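Writing for the Community - Unit 4: The Death Notice and the Life Story

Most local papers run two kinds of text after a death. The death notice is paid for by the family and is usually short. The life story, or obituary, may be paid or may be written by staff. Both will be covered in this unit, but the assignment is a life story.

What goes in the first paragraph

Full name, age, town of residence, date of death. If the family uses a nickname, put it in quotation marks after the first name and use it from then on. Ask how the family wants the death worded. "Died" is the house style at most papers. "Passed away" and "went home" are fine if the family asks for them.

The middle

Work in time order unless you have a strong reason not to. Birthplace, parents, schools, service, work, marriage, church or clubs. Check every school name against its own records for the years in question, as schools merge and change names. In our practice file, the Korinden school appears under two names, and only one was in use when the subject graduated.

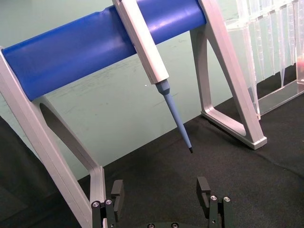
Jobs should be given with the employer's name and what the person did there. "Worked at Pulliva for many years" tells a reader very little. "Ran the night shift at the Pulliva bottling plant until 2000" is better and takes up hardly more room.

Survivors

List in this order: spouse or partner, children, grandchildren, parents, brothers and sisters. Put a child's spouse in parentheses after the child's name. Those who died before the subject go in a separate sentence - "She was preceded in death by" is the usual form. Stepchildren are listed with children unless the family tells you otherwise. Get this list in writing and read it back over the phone.

Length and cost

The Stodeo Courier charges by the word after the first 108. A life story for this class should run no more than 405 words. Students last July turned in drafts of 700 and had to cut them by nearly half.

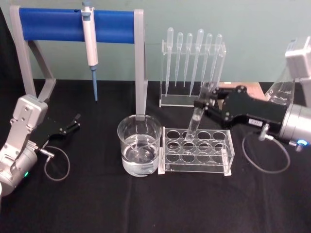
Guerreiro asked whether the cause of death has to be included. It does not. Ask once, plainly, and if the family would like to leave it out, leave it out and do not hint at it.

Service details

Day, time, full street address, visiting hours if any. Memorial gifts go last, with the complete name of the fund.

For next class: bring a draft and your signed survivor list.

Last updated: Feb 24, 2019

Contact the course office | Copyright Writing for the Community | Back to top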